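Nullow Throw Pillow in Dark Teal

Sold by Mudaliar Home

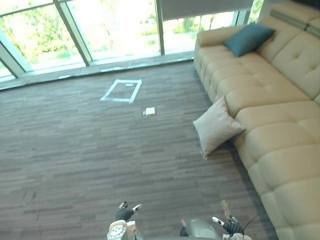
I've been selling pillows out of my shop for 11 years now, and the one I keep taking home myself is the Nullow. My own is the dark teal, and it lives on a big beige tufted leather sofa by the windows. Leather is lovely, but it's a tricky thing to put a pillow on! Half the covers I've tried slide down the backrest the second you lean forward to pick up your coffee. The Nullow has a brushed cotton cover with a bit of grip to it, so it mostly stays put. Mostly. If you flop down sideways like my nephew does, all bets are off.

About the color

I went back and forth on this one for weeks. Vasanthi Gounder, who dyes the cloth for us, sent me five little swatches and I carried them from room to room like a crazy person. The one we picked is deep and a touch green, and it looks nearly black after dark with only a lamp on. In daylight you get a lot more blue out of it. It's very happy next to beige, tan, gray and anything leafy outside the window. I wouldn't put it on navy, it just disappears.

If you have a dark floor, brown or gray or somewhere between, the teal picks up the cool side of it and the whole corner looks a bit more pulled together. I've got a streaky brownish-gray carpet and I was worried it would all go gloomy, but the pale sofa does plenty of work there.

What's inside

You get a cover and an insert, both made for each other. The insert is feather and down, and it comes squashed flat in its bag, so give it a good shake and leave it overnight before you decide whether you like it. I like mine a little underfilled so it can lean at an angle without looking like a brick. If you want it plumper, write "extra fill" in the order notes and Meenakshi Subramaniam will stuff it tighter for you at no charge.

The zipper is hidden along the bottom seam. There's no pull tab on it (I hate those, they scratch leather), so you'll need a paper clip to get it started. Hook the clip through the little hole, tug, and off you go.

Washing

Cover: cold wash, inside out, hang to dry. Please don't tumble it! Mine went through the dryer once by mistake and came out a size smaller.
Insert: spot clean, then air it by an open window.

Sun and fading

I get this question a lot from people with big windows. Any dyed cotton will fade if it sits in strong sun all day, this one included. Pull the blind part of the way down on bright afternoons and swap the pillow front to back every so often. My first one has been on the sofa since April and I can see a small difference between the two sides, but I had to hold it up close to find it.

Price and shipping

Cover and insert: $74
Two covers and two inserts: $138
Cover only: $45
Free shipping on orders over $70

Orders go out within five working days. Returns are fine as long as the cover hasn't been washed.

Also in this color: the Kuto lap blanket and the Voltitz floor cushion.

Page updated November 28, 2022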